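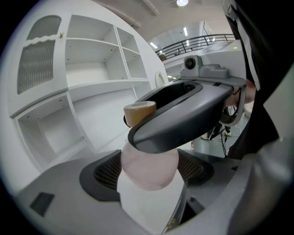
Hand-held gripper, pre-session inspection
Checked by: Ratih Oei
Read by: Hussam Matar
Round: July, before the second block of recordings
Method under test: Grulero grasp matching (hand-held demonstrations compared with arm playback)

1. Housing and vents
Both mesh vents free of dust and tape residue – OK
Comment: Clean with a dry brush only. In the first block we used a damp cloth and I would prefer that we don't repeat it.

2. Soft pad
No cuts, no lifting at the base – OK
Comment: The pad has now done 339 grasps. Grigoris Vlachopoulos asks that we change it at 1,000, also when it looks good, so that wear does not enter the results.

3. Jaw
Opens and closes without sticking – OK
Closes to the same zero position three times – OK, on second try
Comment: At the first try the zero was not the same. I restarted the unit and repeated. Please write it in the log if you see this also.

4. Lens on top of the jaw
Lens clean, bracket does not move under finger pressure – OK
Comment: If the bracket was touched, the calibration must be done again before any recording.

5. Contacts
Gold contacts clean, nothing bent – OK

6. Cables and floor
Cables away from the walking path – NOT OK
Comment: Cables hang down and trail towards the floor close to where people stand. Prodromos Chatzigeorgiou will bring clips from the Urkemano room. Until then, one person walks and the other stays still.

7. Test object
Small roll of tape, held at the tip of the jaw – OK
Comment: This is the most difficult object in the set. Of 311 playback trials with small cylinders, most failures were slips at the moment of lifting, and the operator's grip angle explains them better than the closing speed. For this reason please do not correct your wrist after the jaw has closed.

8. Shelves
Shelves bare before the placing task – OK

9. Operator
Sleeves and straps kept away from the jaw – to remind at each start
Break after each set – OK

Open points: item 6, and the zero position in item 3. Recording may start when item 6 is closed.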